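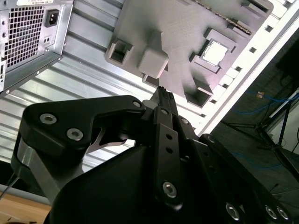
My sister says I only call when something is broken, so when I called her in March at 8 in the evening she picked up and said "what broke?" and I had to tell her that, for once, it was going fine. It was going so fine that I was scared to touch anything!

We had been teaching Tenora to build a computer for most of the winter. Tenora is the arm. The computer is called Irnen, and it had been built and taken apart so many times by then that I'd started feeling bad for it, the way you feel bad for a practice dummy. The workshop is the old Dufour bakery on the corner (you can still smell sugar when the heat comes on, I swear), and a bunch of us split the rent and argue over the good chair.

My job was the script. I write the moves down, Tenora does them, and then I write down what I should have written. By that night the file had 391 lines in it and I could recite maybe half. Move in over the case. Stop. Wait. Come down a little. Stop again. I'd put in so many stops that one of the guys asked if I was being paid by the pause.

"She's nervous," I told him.

"The arm is nervous?"

"Somebody is."

He went off to make coffee and I pulled my stool closer. Attempt 28 of the season. I had the laptop on my knees and one finger over the space bar, which was our stop key, and my other hand was holding a granola bar I had forgotten to eat. I pressed go.

You'd think after all that you'd get bored of watching an arm move at the speed of a sleepy cat. I never did. I talk to it, too, I can't help it. Easy, easy, a little left, oh you're beautiful, no, the other left. My dad used to talk to the car like that on the hill outside our house, and I made fun of him for years, so there you go.

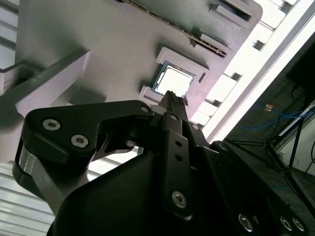
I hit the space bar. Nothing was wrong! My finger just did it, and the motors went quiet, and I sat there with my heart going like I'd run up the stairs.

The coffee guy came back and looked at me, and then at Tenora. "What happened?"

"I stopped her."

"Why?"

I didn't have a good answer. In 2023, back when I was still at Sturard, I let an arm run because everybody in the room was sure, and I was sure too, and it went straight through a board I'd spent a month on. It made a small noise, like stepping on a cracker. I hadn't told anyone at the bakery about that. I told him then, all of it, even the part where I cried in the parking lot and a delivery driver gave me a napkin.

He listened to the whole thing and handed me the mug with the chip in the rim, the one he usually keeps for himself.

"So do we start over," he said, "or do you want to go from where she is?"

I looked at the line number on the screen for a while. The heater clicked on and the place started smelling like sugar. Then I gave him the granola bar to hold, deleted two of my stops, and told him to keep his hand near the space bar in case I lost my nerve.

"Okay, sweetheart," I said, and I didn't mean him, and I pressed go.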